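Run 856 and the stop that never stopped

19 October 2021

I have been waiting to write this one up! Long-time readers know I have a soft spot for bugs that live exactly between two pieces of software that are each doing their job, and last week I got the nicest specimen I've seen in years. A two-armed robot leaned on a door in simulation, kept leaning, and the safety stop that was supposed to catch it sat there reporting that all was well.

Some setup. The simulator is Siment, the apartment is the one we call Trovdale, and the task is a dull household one: come up to the bedroom door, get a gripper on it, move it. The safety layer is Nollberg, our own code, the same code we run on the real arms. That last bit is why I care so much.
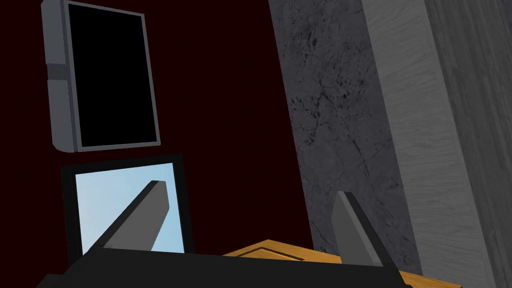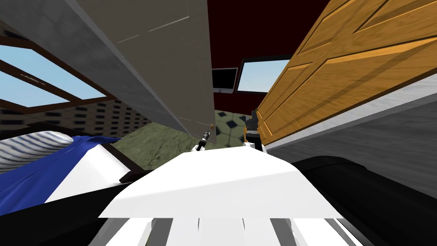
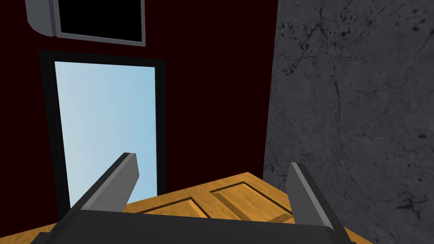
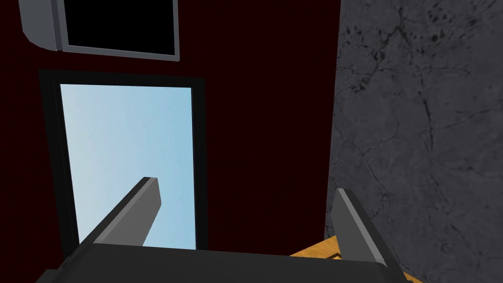
Trovdale's bedroom, up close with the grippers. The bed is in the second picture.

Right, so the run. We do door batches overnight, and the morning summary sorts them into opened, not opened, and stopped. "Stopped" means Nollberg saw too much contact force and froze the arms. I like seeing a few of those. The door policy is young and clumsy, and a clumsy policy should be hitting the limit now and then.

That morning there were none. Zero stopped, a big pile of not opened. My first reaction, I'm embarrassed to say, was to be pleased. I wrote "gentler!!" in the notes. It's still in there with both exclamation points.

Henrike Teuber read the notes before lunch and asked why the not-opened runs were all taking the full time allowance. If the policy is gentle and it fails, it usually wanders off and tries something else. These weren't wandering. She picked one out of the list, 856, and plotted the joint torques in the right arm. They went up, they hit the motor limits, and they stayed flat against the limits until the clock ran out. The arm was pushing as hard as it could on a wooden door for the whole second half of the run.

On a real robot that's a broken finger, or a broken door, or (the one that keeps me up) a person on the other side of the door.

So now we had an arm at full effort and a safety layer that had never said a word. Wonderful! Horrible, but wonderful.

What I checked first, and it wasn't that

I went for the threshold, naturally. Somebody must have raised it for a test and left it up. No. The limit in the config was the limit we ship, and the log header showed the same value being loaded at the start of the run.

Then I was sure the force signal wasn't connected. We'd had that once in March, when a renamed topic left Nollberg listening to a channel with nothing on it. But we fixed that by making it refuse to start without fresh data, and the data was fresh. It was getting force readings the whole time and the readings were large.

Then I suspected the fingers. The fingers are wide open while the arm approaches, and I had a lovely theory about the two finger sensors being averaged together, so that a push with one finger would count for half. I spent an entire afternoon on this theory. I drew diagrams. The sensors are not averaged and never have been, there is a comment in the code saying so, and I wrote the comment.

The actual plot

What cracked it was Henrike turning off the smoothing in the plotting tool. I'd been looking at the force as a fat line sitting well above the limit. With the smoothing off, the fat line fell apart into a comb. One sample way over the limit, a few more over, then a sample at zero. Over, over, over, zero. Over, over, zero. All the way to the end.

If you've worked with rigid-body contact you are probably nodding already. The gripper is modeled as hard, flat surfaces, the door is modeled as a hard, flat surface, and when you shove one into the other the solver pushes them apart, finds they're no longer touching, reports no force, lets them fall back together, and goes around again. Chatter. Siment steps its physics at 2,000 Hz, and Nollberg samples the result at 500 Hz, so every so often our sample landed squarely on one of the little gaps.

Fine, but so what? The force was over the limit nearly all the time. Any sane stop should trip on that.

Well, here's how our stop decided to trip. It wanted 30 samples in a row above the limit. A single spike shouldn't freeze the robot, because real sensors spike when a cable twitches or a joint brakes, so there's a counter. Sample over the limit, counter goes up by one. Sample under the limit, counter goes back to zero. Reach 30 and the arms freeze.

You see it, I'm sure. Up, up, up, zero. Up, up, zero. In the entire length of 856 the counter never got anywhere near 30. The arm could have pushed until the heat death of the universe, and our safety layer would have kept patiently starting over.

I laughed out loud when I saw it and then stopped laughing pretty quickly.

Is it only a simulator problem?

This was the argument of the week, and I want to give it proper space, because the easy answer was right there. The chatter is an artifact. Real rubber and real wood squash a little. Put some softness in the contact model, watch the comb turn back into a line, close the ticket.

We did try that, and yes, with softer contacts the old counter trips on the same run replayed from the same start. If I'd been working alone I might have left it there, and I'd have been happy with myself!

Henrike's position was that the simulator had done us a favor by handing us an ugly signal, and the question was whether any real signal could be ugly in the same way. So we made a list of things that could put one low sample into a stretch of high ones. A dropped packet that gets filled in with a zero. A finger skidding over a groove in a paneled door, catching and slipping. A loose connector. A vibrating tool. I had argued for closing the ticket and by the third item I had changed my mind, and by the fourth I was a bit sweaty.

The dropped packet one was easy to test, so we tested it on the bench arm, the old Østergaard, with a foam block to push on and me holding the hardware stop. We dropped a packet on purpose every so often and filled it with zero, as our driver does. The arm pressed into the foam past the limit and carried on pressing. I hit the button. The foam has a very clear dent in it and lives on my desk now.

So no, it was never only a simulator problem. That counter had been in the shipped code the whole time.

What we changed

Four things, and I'm listing them in the order we did them, which isn't the order I'd do them in if I had the week again.

The counter leaks now. A sample over the limit adds to it, a sample under takes a little away, and it never jumps straight to zero. A run of mostly-over trips it, a lone twitch doesn't. This is an ancient idea and I have no excuse for not having it there from the beginning.

Missing data is no longer zero. If a force packet doesn't show up, Nollberg treats that sample as over the limit. Zero newtons is a measurement, and we were making it up. This caused a burst of grumpy false stops on the bench arm on the first day, all of which led back to a tired network cable. New cable, no more false stops.

There's a second, dumber check beside the first. If the joint torques sit at the motor limits and the arm isn't moving, freeze, whatever the force sensor thinks. It shares no code with the counter. I would have this one in first next time.

And the contacts in Trovdale are softer, but we kept a copy of the hard version of the bedroom. It's our nasty room. Every change to Nollberg has to survive it, comb and all.

With the new code, 856 replayed in the nasty room freezes almost as soon as the arm starts to load up. I watched that replay more times than I needed to. It's a very boring replay. The arm comes in, touches, stops. Beautiful!

Things I'm still chewing on

The morning summary bugs me. "Stopped: none" looked like good news, and it was the loudest alarm we had. I've added a line that goes red when a batch has no stops at all and the not-opened count is high, but that only catches this exact shape of trouble, and I don't love it. If you have a better way to notice that a safety function has gone quiet, please tell me, I would really like to hear it. One idea from the lab is to slip a deliberately bad run into every batch, one that must stop, and fail the whole batch if it doesn't. I'm leaning that way.

The smoothing bugs me too. It was on by default in the plotting tool because I turned it on by default, because the plots looked nicer. It's off now. The plots look awful.

The policy itself is still bad at doors, by the way. With the stops working it gets frozen constantly, which is what a clumsy policy deserves, and now that the stops show up in training it has started to back off a bit when it meets resistance. Too early to say anything about that. I'll post the door results once there are some worth posting, and if anybody wants the little script that pokes zeros into a force stream, leave a comment and I'll clean it up and put it somewhere.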